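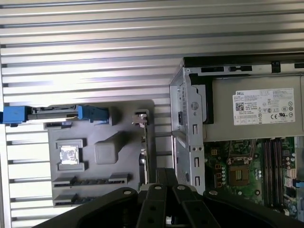 Old Dell tower, side panel off, now what?

Asked on Sun 23 September in Desktops and Towers

I've inherited an office Dell from my sister-in-law's firm, which was clearing out a cupboard. It does start, in the sense that a kettle starts. I'd like to put more memory in, swap the hard disk for an SSD and evict whatever has been living in the fan.

The lid is off and I'm already lost. I was expecting a plain sheet of metal, and instead the panel has a grey plastic moulding on the inside with blue latches along its top edge. Is that supposed to come off as well, or have I found the bit you leave alone? There's also a small black switch on the side of the drive cage that looks as though it wants to be pressed. I have not pressed it. I have a history with switches.

I've read three guides and they're all for a different case. One told me to "simply remove the bezel" and then moved on to lunch. I've got one decent screwdriver, a can of air and the kitchen table until teatime.

Budget is small. I paid nothing for it and would like to keep up the average.

Answer 1 (17 people found this helpful)

Leave the plastic moulding where it is for now. You can do memory and a disk without it, and the fewer bits of plastic you free on day one the fewer you have left over at the end. If a blue latch moves easily, fine, have a look at what it lets go of, but don't lean on it. Old plastic goes brittle and it doesn't warn you.

The little switch on a drive cage is very often an intrusion switch. It tells the machine the cover has been off, and some of them then sulk at start-up with a message about it. You acknowledge the message or clear it in the BIOS setup and life goes on. Pressing it with your finger won't hurt anything.

Order I'd do it in:

Unplug at the wall, then hold the power button in for a few seconds.
Take photos of every cable before you touch it. More than you think you need.
Dust first, outdoors, and hold the fan blades still with a finger while you blow.
Memory next. Look up your exact model before buying, as the wrong generation won't fit however hard you believe in it.
Disk last.

Do not open the power supply. Blow air through the vents from outside and leave it at that. The label on it will give you the wattage, worth writing down while you can see it – you'll want that number if you ever get ideas about a graphics card.

Lay the panel flat somewhere it won't be trodden on. I put a heel through mine in October and the case has hummed ever since.

Answer 2 (3 people found this helpful)

just bin it and get a laptop. my Khan one cost 200 and its silent

Answer 3 (11 people found this helpful)

Not binning it is fine, ignore the above. An SSD makes a bigger difference than memory in these old office boxes, so if money only stretches to one, get that. You may need a bracket to go from the small drive to the big bay. Kisum do one for very little, or there's double-sided tape, which I'm not recommending and have been using for years.

Check you've got a spare SATA lead before you order. I hadn't, twice.

Comment from the asker

Thank you, both of you, and also the laptop person. Pressed the switch. Nothing exploded. Dust now all over next door's hydrangea – SSD ordered, will report back.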